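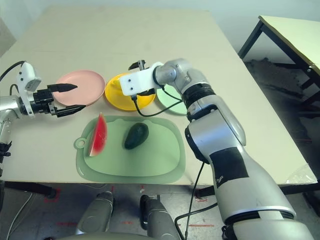
Step 2. Plates first, knife second

Put the plates behind the cutting board before you cut anything. Pink, yellow, green - the fruit has no opinion. The watermelon wedge goes rind down on the board and gets sliced straight through, thin enough to eat politely.

Step 3. The avocado

Halve it lengthwise, twist, and lift out the pit with a spoon. Glória Mendes uses the knife for this and has the scar to show for it. Squeeze lime over the slices, then chill the plates for 20 minutes. Salt goes on at the table.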